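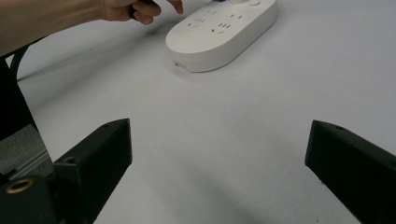

Attachment 1. Power strip at the work position, jaws open, hand at upper left.

Ticket: Bililton hand-held gripper, intermittent failure to close
Site: Mudau bench
Opened: 4/18/23
Reported by: Carter Petrenko
Priority: Safety review required
Status: Open

Reported problem
During plug insertion work on the Mudau bench, the gripper did not respond to the close command. The jaws remained fully open for 8 seconds and then closed at full speed with no further input. The reporting operator's fingers were outside the jaws at the time. No injury occurred. The controller recorded fault 2000 (command timeout) at the moment of closure.

Initial response
The operator was instructed to set the tool down, switch off the controller and leave the log in place. Bollden support requested the log and views of the work area from the tool camera.
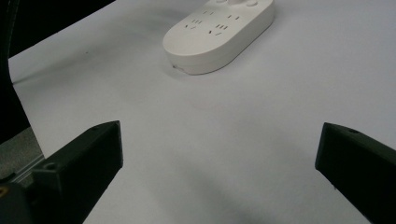

Attachment 2. Tool camera view, jaws open, power strip beyond the fingertips.

Findings to date
1. The log shows 6 close commands sent and 5 acknowledged. The missing acknowledgment corresponds to the reported event.
2. The controller held the unacknowledged command in its queue and executed it when communication resumed. Under the Du firmware settings, a command older than one second should be discarded. This setting was found disabled.
3. Finger mounting and jaw travel were checked by hand with the power off. No binding was found.
4. The signal connector at the controller end was not fully seated. It has been reseated and the locking collar tightened.

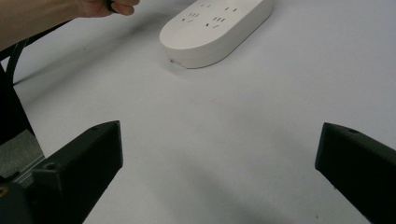
Attachment 3. Hand above the table at left, gripper fingers open.

Interim instructions
Until this ticket is closed, hands are to be kept clear of the jaws whenever the controller is on. If a close command is not carried out, operators must press the stop button before approaching the part. The command must not be repeated.

Pending
Bollden to confirm why the discard setting was disabled and whether other Bililton units are affected. Mudau to run the insertion task again with the setting restored and submit the new log. The connector fault has not been reproduced.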